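Chapter 4
Demonstrations Recorded with a Hand-Held Gripper

4.1 Overview

Chapter 3 treated teleoperation, in which an operator moves a robot arm from a distance and the joint readings are logged directly. The present chapter deals with a second route. The operator carries a gripper in the hand, performs the task at an ordinary table, and a camera fixed to the tool records what the fingers meet. No arm is present during recording. The arm enters later, when a policy fitted to the recordings is asked to reproduce the motion.

The two routes trade off against each other in speed, in the kind of error they introduce, and in what must be reconstructed afterward. A teleoperated episode contains the joint angles and lacks much of the operator's natural timing. A hand-held episode keeps the timing but contains no joint angles at all. The pose of the tool has to be estimated from the camera, usually together with an inertial sensor, and the estimate then has to be mapped onto an arm that may not be able to reach every pose the wrist could.

4.2 Terms used in this chapter

Episode: one recorded attempt at one task, from the start signal to the stop signal.
Tool frame: the coordinate frame attached to the gripper, with its origin midway between the contact strips.
Grasp width: the distance between the contact strips, measured along the closing axis.
Retargeting: the conversion of a tool-frame path into joint commands for a given arm.

4.3 The grasp as seen from the tool

The camera moves with the fingers, so the fingers occupy nearly the same region of every image while the surroundings shift. A policy can therefore read grasp width from finger position alone. It must read everything else, including the height of the tool above the table, from the objects and the room.

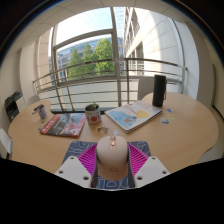 Figure 4.1. A computer mouse between the ribbed fingers, seen from the tool.

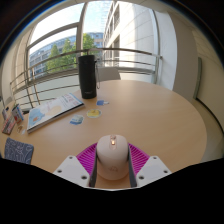

Figure 4.2. The same task at the same table, with a different view of the surroundings.

Three properties of such images matter for the sections that follow. First, a smooth, rounded shell offers few features for tracking, and the tool pose is better recovered from the background. Second, a window in the field of view forces a compromise in exposure between the sky and the tabletop. Third, objects that play no part in the task still appear in the training data, and a policy may come to depend on them if they never move between episodes.

On the third point Nullier objects that the remedy is often worse than the fault: rearranging the table after every episode slows the operator, and a slow operator records fewer grasps and begins to hurry them. The objection has weight. In the Jornitz set, which holds 504 episodes, the table was rearranged after every 10, and 394 episodes passed the pose check described in Section 4.6. Whether a shorter interval would have improved the resulting policy was not tested.

4.4 Plan of the chapter

Section 4.5 derives the transform from camera to tool frame and gives a calibration procedure. Section 4.6 covers pose estimation and the rejection of episodes with lost tracking. Section 4.7 takes up retargeting, with the Iverico arm as the worked case. Readers who have not met homogeneous transforms should review Appendix B before going on to Section 4.5.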